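4. Results and discussion of the naming task

4.1 How the sellers title their objects

The material for this section was collected in February from the second-hand platform Jatik, which is used mostly by households in Cuma and in the villages near it. After removing the duplicates and the listings with no title, we had 2,330 listings left, written by 136 sellers. All of them belong to the category "small things for the home", which the platform does not divide further. The sellers are free to write any title of up to 40 characters, and there is no list from which they must choose. This makes the material less tidy than the catalog data of Brandão, but it also shows better which words people use when there is no shop to give them the word.

The first observation is that the most common title has a very simple form. It has one noun for the kind of object, and before or after it one word for the color. The material of the object is named much less often than we expected from the earlier studies, and the size is almost always left for the text under the title. We had thought that sellers would put the size first, as it decides if the thing fits in the kitchen or not. When we asked a few of them, they answered that the buyer will ask for the size anyway, and so they see no need to write it.

The second observation concerns the noun. For objects with one clear use, such as a grater or a soup spoon, the sellers agree strongly. For objects which have a simple shape, the agreement becomes weak very fast. A flat thing with a raised border can be a tray, a plate, a stand or a lid. In the listings we found all four words for what was, as far as we could judge from the text, the same product of the maker Sturkico. Two of the sellers had even used different nouns in the title and in the text of the same listing.

4.2 Shape words and use words

We divided the nouns in two groups. The shape words say what the object looks like (a bar, a strip, a block), and the use words say what one does with it (a comb, a rack, a holder). A third group of 11 nouns could not be placed with certainty, and we keep it apart in what follows. "Tray" is the most difficult of these, because for some speakers it names only the form and for others it must carry something. The second author, Leonor Veloso, coded the whole material a second time without seeing the first coding, and the cases of disagreement were discussed until one solution was found. Most of these cases were, again, trays.

Sellers who have many listings prefer use words. Sellers with only one or two listings mix the groups more freely, and they also write longer titles. One possible reading is that the experienced sellers have learned which words the buyers type in the search field. Another reading, which we find equally good, is that they simply sell more objects of the ordinary kind. Our material does not allow us to decide between the two, as the platform does not keep the search words.

Color plays a special role when the noun is uncertain. In titles where the noun is a shape word, the color is present nearly always, while with use words it is often missing. It seems that the color helps the title to point at one object when the noun does this poorly. A title such as "pink thing with lines" looks careless, but a buyer who has seen the object before will probably recognize it. The pale colors are a problem in themselves. The same seller may write "pink", "light pink" and "skin color" in three listings of one evening, and the buyers complain about this in the comments more than about any other point of the title.

Surface words are rarer than color words, and they come late in the title. "Ridged", "ribbed" and "with steps" are used as if they had the same meaning. In the pilot interviews, the speakers told us that steps must go up or down, and that ridges can lie on a flat thing. In the titles this difference is not kept.
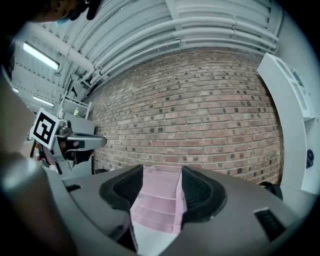

Figure 3. Pale pink rectangular object with repeated horizontal ridges.

The order of the words deserves a short comment also. When both a color and a surface word are present, the color comes first in the large majority of the titles, which agrees with what Brandão describes for printed catalogs. The exceptions are nearly all from three sellers, who always begin with the surface. We do not know if this is a habit taken from another language spoken at home, as the profiles give no information on it, and we preferred not to ask by message.

Finally, we must mention the titles with no noun. They are few, and they consist of a color and a price, or only of the word "new". We kept them in the material, but they are not part of the tables in Section 5.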